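Shared room walk-through, with my comments
Clelier building, second floor. January 19, 2023

I do this one twice a year, in winter and again in August, and I write down more than the form asks for. The form is two pages and most of it is boxes. The boxes never have room for what I want to say, so you get this as well!

1. DOOR AND WALKWAY
Door opens all the way and latches: OK
Path to the door clear: OK
Comment: Much better than last time. The big Prandiven shipping box is finally gone, and I can walk in without turning sideways. Please keep it that way. If something gets delivered and you don't have time to open it, put it along the far wall.

2. OPEN SHELVING
Wheels or feet steady, no wobble: OK
Shelves seated on the posts: OK
Heavy things kept low: OK, with a note
Nothing hanging over an edge: FIX
Comment: I gave the black wire cart a good shake and it stayed put. The load is light, mostly soft toys and a cardboard box up top, and the basket with the sneakers on the shelf under that. Nothing there is going to hurt anybody. Still, the yellow plush with the big open mouth sticks out past the end of the shelf, and that gets a mark from me every time (I like him, he just needs to scoot over). 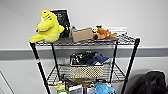
My other gripe with wire shelves is small stuff. Little bottles tip on the grid, and anything narrow can find a gap. A flat tray under them takes care of it. If you have something in a frame standing up there, lean it well back or lay it flat, and please don't let the top shelf turn into the place where everything lands. I'd also like the basket to stay at one layer of shoes — once they pile up they roll out, and then they're on the floor where people walk.

3. OUTLETS AND WALL PLATES
Cover plates on, no cracks: OK
Outlets reachable: PARTLY
Extension cords: none in use, OK
Comment: There's an outlet plate on the wall behind the cart, down below shelf level. I can get to it, but only by rolling the cart out first, so I put PARTLY. Leave a hand's width back there. The network plate is a different matter, it doesn't carry house power, but I still look at it, mainly to see that the ports are clear and nobody has jammed a plug in crooked.

4. BAGS AND SOFT STORAGE
Bags off the walkway: OK
Bags clear of heaters: OK
Straps tucked in: ASK
Comment: I go back and forth on bags. The Ehlers sheet says every bag gets a hook, and we don't have that many hooks, so I've been accepting "against the wall and standing up by itself." Big fabric bags are fine by me as long as the top is folded over and there isn't a loop lying out where a foot can catch it. I wrote ASK because I'd like to hear what other people do before I change the wording.

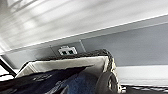

One comment came back on the draft from the Plukthorpe side, and I'm pasting it in whole: We dropped the hook rule last year. Hooks were getting overloaded and one pulled right out of the wall. Now it's bags on the floor, straps inside, and anything you can't lift with one hand has to be emptied before the weekend. The only trouble we've had since is bags getting shoved up against wall plates, so you may want a line about leaving the jacks free.

Good point, and I'm adding it. New line for section 4: "Bags not pressed against outlets or network jacks." I like the one-hand rule too, though I'm going to try it myself for a while before I put it on a form.

5. STILL TO DO
Move the yellow plush in from the shelf end
Pull the cart forward a little
Print the new bag line and tape it inside the door
Order 2 more hooks anyway (coats, not bags)

Copy goes in the green binder under form 194. If you fix something on the list, put your initials next to it so I don't go hunting for it again.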